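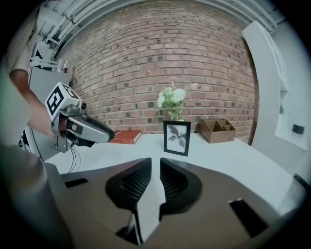
Slow down before you touch it, not while you're touching it, Yasir said, and that one line fixed more for me today than all my reading last week. I had been rushing in toward the book and braking at the last second, and a robot learning from that would learn to rush and brake too. So now I ease off a good way out, line up both grippers, and close. It feels like moving through syrup. I love it!

Tue 28 July, second day on the Wukelen job. The task is tidying a tabletop with two hands: book, picture frame, vase. I'd pictured something grander for my first real project, but I'm completely hooked. You hold a gripper in each hand, do the chore yourself, and the cameras and marker cubes take care of the rest. No joystick, no lag, just my own arms with stranger fingers on the ends. (My wrists have opinions. Must ask about the lighter grips Urnico has.)

The book is the hard one. It's flat and wide and I want to pinch it by the spine, but the fingers don't open far enough to go over the whole cover, so I tip up one corner with the left and catch the edge with the right. Lost it 3 times before lunch. Then I got it twice in a row and said "yes!" loud enough for the whole room.

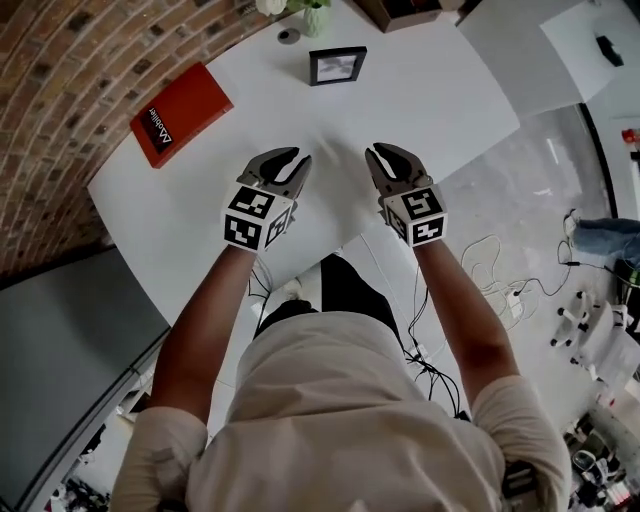
Zarmeena wants the fumbles kept. I'd been stopping and starting over every time a grip slipped, and she asked me to carry on instead – let it slip, find it again, finish the job. Her point was that the robot is going to drop things as well, and if it has only ever seen clean runs it won't know what to do next. I thought about that all the way through my sandwich. It takes a load off too, because a bad grab is still worth something as long as I recover from it the way a sensible person would.

We're at 1,367 runs for the whole project, the Okmont ones included. The goal for me is 60 a day and I didn't make it, but the afternoon went much quicker than the morning. My left hand is catching up with my right. I've stopped looking at my own knuckles and started watching the fingertips, and I think that's most of it.

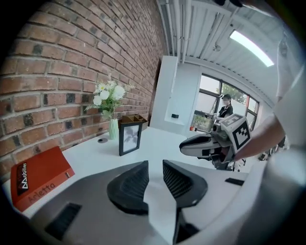

**For tomorrow**

Start with the vase while my arms are fresh. Keep both cubes where the cameras can see them – I turn my right wrist in too far when I'm tired. Ask Yasir whether the frame should always end up in the same spot or if I can vary it. Bring the other shoes.

Zarmeena says the first policy gets trained on the Malik arms in August, and I can come and watch. I keep thinking about it reaching for that book with my funny little corner trick. I'd better get the trick right first. Bed.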